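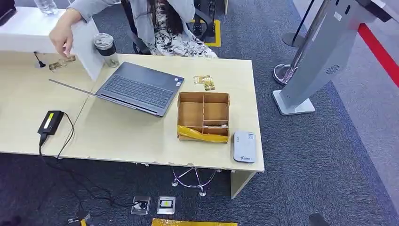

*current state of the desk. box with the yellow tape is the one I mean*

**Divided box on the desk: keep or ditch?**

**unico_dee** · Mar 19, 2024

Ok quick one, on lunch. Trying to get this desk under control before we move to the Urkville office in August. Cardboard organizer, open top, cardboard dividers, tape across the front edge. Basically nothing in it and it still eats the whole right side next to the laptop. Meanwhile the little gold cards end up all over.

Keep it? Or get a real drawer unit. Budget is $25, not a cent more.

**Ketance**

Keep. Put the cards IN it. That's what compartments are for lol

**bite_size**

Disagree. Open boxes on a desk turn into junk bowls. Give it a week, gum wrappers and dead pens. Get a shallow tray, slide it behind the laptop.

**Ketance**

> Open boxes on a desk turn into junk bowls

Only if you let them. Had a shoe box with dividers for 5 years, still fine. Free too.

**plainoak**

Box isn't the problem imo. Cables. Black adapter sitting up on the left section and the cords going off the front edge onto the floor?? Your going to catch a foot in that. Clip them to the back first, then worry about boxes.

**unico_dee**

Fair on the cables. Outlet is on the wrong side so they go where they go. Will look for clips.

**bite_size**

Also that front edge is chipped. Sand it lightly before it grabs a sleeve. Ask me how I know, good sweater too

**plainoak**

Don't sand if it's veneer, you'll go right thru. Edge tape. Iron on kind.

**bite_size**

Light sanding is fine, come on

**plainoak**

It's really not

**unico_dee**

Ok ok. Not my desk to sand anyway, its the company's. Going with: cards in the box, box moves to the left section, clips for teh cables. Will post an after pic once I've got the clips.

**Ketance**

Box wins 👍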